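仿真里的机器人会倒垃圾了,我家的垃圾还是我倒

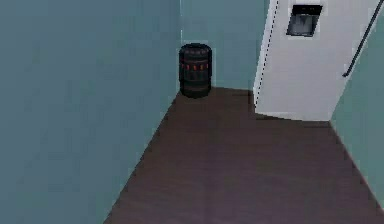

每隔一阵子就有读者来信问我同一件事:家务机器人到底什么时候能买。信的语气通常很客气,客气里带一点"你写了这么久,总该有个准话吧"。这个月来信的是Edeltraud Gruber,她住四楼,没有电梯,想知道有没有一台机器能替她把厨房垃圾拎下去,再把空桶拿回来。我说我去打听打听,于是去找了Dravley的人。这家公司不大,做室内搬运和清洁的控制软件,目前绝大部分工作都在仿真环境里完成,换句话说,他们的机器人主要在电脑里上班。他们的练习房间我看过好几个,平心而论,比我家整洁得多:青绿色的墙上什么都没挂,深棕色的地板上一样杂物也没有,墙角立着一只近乎黑色的桶,上面绕着一圈橘红色的小标记,旁边是一扇带小窗的白门。没有地毯,没有拖鞋。我家要是长这样,我自己也愿意天天倒垃圾。

负责带我看的是Iida Kettunen,她管任务设计,说话很快,对自己的产品倒不怎么吹。她给我列了"倒垃圾"这件事在他们那里的拆法:找到桶,走到桶跟前,判断桶满没满,抓住桶或者抓住袋子,转身,走到门口,开门,出去。我听的时候想,我每天晚上做这件事,脑子里只有一个步骤,叫"明天再说"。

她说前两步已经相当稳了。只要墙是墙、地是地,机器找一只桶并不难,走过去也不难。换几种墙的颜色,换几种灯光,把桶从左边墙角挪到右边墙角,都还行。麻烦从"判断满没满"开始。机器得凑近,得从上面往里看,而一只深色的桶放在光线不好的角落里,往里看基本等于看一口井。他们试过让机器先提一下,凭重量猜,结果它把一只装着半桶旧报纸的判成满的,又把一只塞满了泡沫包装的判成空的。Iida对此的评语是:"它的逻辑没有问题。"我觉得这句话可以印在很多产品的说明书上。

再往后是门。凡是跟做机器人的人聊过天的,都知道他们一提到门就会叹气。门把手有圆的,有扁的,有往下压的,有要先往里拉一点再压的。我家地下室那扇门要用膝盖顶一下,这个动作我从来没教过任何人,搬来的第一个星期全家就都会了。我问Iida有没有"膝盖顶一下"这个选项,她很认真地记了下来,我有点不好意思。

Dravley内部有一张成绩表,我获准抄几个数。在仿真里,从房间任意一处走到桶边,59次里失手的只有个位数。加上抓取和转身,成绩就开始往下掉。把整件事从头做到尾,包括开门,40次里成功了15次。他们对这个数字相当高兴,上一版的数字他们不肯给我看,我想这已经说明了一些问题。

那么真机器呢?真机器在Rastlow,是他们的测试公寓,在一家旧印刷厂的楼上。我下午去的,看到了一台机器花了30多分钟处理一袋厨房垃圾。准确地讲,前面有一大段时间它在观察。它站在那里,对着垃圾桶,姿态庄重,像在参加一个它不太熟的人的葬礼。然后它伸手,捏住袋口,提起来,袋子底下漏了一点咖啡渣,它没有注意到。它往门口走,走到一半停住了,因为地上多了一样仿真里从来没有的东西:Balthasar Kofler的背包。

Balthasar是那里的测试工程师,他说背包是他故意放的。旁边的同事用眼神表示不是。

我不想显得刻薄。十来年前我看过类似的演示,那时候机器连桶都找不到,对着一把椅子抓了一下午。能走到桶边,能提起袋子,能在背包面前停下而不是踩过去,这都是真本事。停下来这一条尤其值得表扬,我家的人类成员没有一个做得到。

可是读者问的是能不能买。我又去问了做车间那头的人,想看看他们是不是走得快些。Bachmann做小型金属件,车间里有一台搬料箱的自动小车,已经用了几年。车间主管Notburga Hämmerli对它评价很高,理由是它从来不问为什么。料箱放在哪里,地上画了线;料箱多高,早就定死了;小车要走的那条路上,谁把东西搁在那里,谁就得听她训话。她带我走了一趟,路上确实什么都没有,连我都走得比平时直。我问她,假如把这台小车搬到她自己家的厨房去会怎样。她想了一下,说她家的狗会很高兴。

听完这两边,我大概明白了差别在哪儿。车间是把房间改成机器认得的样子,再请机器进来。家里没有人愿意这么干。要是在厨房地上画黄线,再规定全家不许把购物袋放在线内,机器明天就能上岗,可真有本事让全家守这条规矩的人,多半也早就有本事让孩子去倒垃圾了。

Liesl Ruchti不同意我的看法。她在Varnetance做了一个小项目,给老年公寓试装半自动的帮手,只管很窄的几件事:把洗好的毛巾从一个架子送到另一个架子,把垃圾袋从门口运到楼层的收集点。注意,是从门口。袋子由住户自己扎好,自己放到门外,机器只管走廊那一段。走廊她很满意:直的,平的,灯常亮,两头的门是自动的。她说大家老盯着"机器人会不会做家务",其实应该问"这件家务里哪一段最讨厌",然后只把那一段交出去。对她的住户来说,最讨厌的就是提着东西走那条长走廊。扎袋子他们不介意,有一位还扎得很漂亮。

我问她,楼梯呢?她说楼梯不谈。

所以给Edeltraud的答复如下,我已经先写信告诉她了,这里再登一遍,省得其他住四楼的读者重复来信。没有,目前没有哪台机器能进您的厨房,拎起那袋垃圾,开门,下四层楼,再把桶带回来。找桶这一步已经有人做得不错,而您恐怕从来没有为找桶发过愁。下楼这一步,我问到的人要么换话题,要么给我倒咖啡。价钱我也问了,Balthasar报了一个数,然后自己先笑了。

Edeltraud回信很快。她说楼下那家的男孩现在每天早上上学时顺路替她带下去,一个月收一盒饼干。我把这个报价转给了Dravley,Iida说他们暂时没有办法在价格上竞争,不过想知道男孩开门时用不用膝盖。

另外有几位读者问到扫地机。那种圆盘状的小家伙当然早就能买,也确实能扫地,条件是您先把地上的东西全收起来。我家那台一月份吞了一根鞋带,到现在还有点消化不良。我每次开它之前都要弯腰捡上一通,捡完一看,地已经挺干净了,但还是让它跑一圈,不然觉得对不起它。

叠衣服的问题收到的来信最多,这次篇幅不够。Iida答应下个月让我看他们叠毛巾的那一组,据说成绩比倒垃圾好,据说毛巾都是方的。谁家有特别难叠的东西,床笠、婴儿连体衣、带一堆绳子的围裙,请写信来说明尺寸和难处,我一并带过去问。实物就不要寄了,上次问缝扣子的事,编辑部收到的衬衫到现在还没有退完。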